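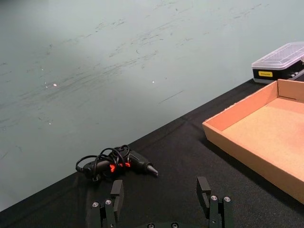
Repainting the back room, part one

May 13, 2024

The back room has needed paint since we moved in. I put it off because the rest of the house came first, and then because I had gotten used to it. In February I finally made a list, bought nothing on the list, and closed the door again. This month I started for real.

The color in there is a gray-green that the previous owners picked. I don't mind it. The trouble is the scuffs. There are dark streaks across the wall at about the height where things get leaned and dragged, and they catch the eye as soon as the light is on. I decided to try cleaning first and paint only if I had to.

What I tried on the marks

I started with warm water and a soft cloth. It took off dust and a little of the gray film that builds up near the door. It did nothing for the streaks behind the door, which is where I test things so that any damage stays hidden.

Next was dish soap, a few drops in a bucket. Slightly better. Some of the lighter marks faded enough that I had to look for them. The dark ones stayed put.

Then baking soda mixed into a paste. It worked on two marks and left a dull patch around both of them. If your paint has any sheen at all, go easy. Mine is close to flat and the dull patch still shows from the side.

The last thing was a melamine sponge. These are very fine sandpaper, more or less, so they remove a bit of paint along with the dirt. I used light pressure and rinsed the sponge often. It cleared most of what was left in my test area, and it also left a pale spot the size of my palm. At that point I knew I was painting.

Matching the old color

I wanted to stay near the existing color so I could skip a primer coat on the clean parts. There was no leftover can in the basement. I cut a small square out of the drywall inside the closet, where a shelf covers it, and took it to the paint counter. A piece about an inch across is enough for the scanner, but bring a bigger one if you can. The first sample they mixed looked right when wet and too blue when dry. The second one was closer. I brushed it on a scrap of cardboard and moved the cardboard around the room for a day, morning and evening, before I bought a gallon.

I looked at three other colors while I was at it. Paju was a soft willow green that I liked on the card and disliked on the cardboard. Sulta was nearly white. Sondby was a darker gray and made the room feel like a garage. I went with the match.

My neighbor Sewwandi Herath painted her whole downstairs last year and lent me her roller frame and an extension pole. She also told me to stop buying the cheapest roller covers. I bought a pack of 4 mid-priced ones, half-inch nap, and they have not shed any fuzz so far.

Money so far

The paint was $39. Tape, roller covers, a tray and filler came to a bit less than that together. I had one quote for having the room done by somebody else, and it was over $500, for one small room with no ceiling work. That may well be a fair price. I would still like to spend it on the back steps.

Filling and sanding

There were more nail holes than I remembered. I filled them with lightweight spackle, let it dry overnight, and sanded with a fine block. Two of the holes needed a second fill because the first one sank. I ran my hand over each spot with my eyes closed, which finds bumps better than looking does. A flashlight held flat against the wall also helps.

After sanding I vacuumed the baseboards and wiped the walls with a damp cloth. I let everything dry with the window open for an afternoon.

The filled spots and the places where I used the sponge will get a dab of primer. I skipped that step in the hallway two years ago and every patch showed through as a shiny dot. I ended up doing that wall twice.

What is left

Taping, cutting in, and two coats. I cut in without tape along the ceiling and with tape along the baseboards, where my hand is less steady. The can says four hours between coats. I plan to leave it overnight.

I also have to decide about the closet. The inside is the same green with fewer marks, and nobody sees it, but I will have most of a gallon and it would bother me to stop at the door frame.

The door itself is white and has its own problems. The hinge side has old drips that somebody painted over at least once. I'm leaving the door for another time, along with the window trim.

Part two when the second coat is dry. If anyone has used a washable flat in a room that gets bumped a lot, leave a comment and let me know how it held up. The one I bought claims to be scrubbable and I would like to hear from someone who has scrubbed it.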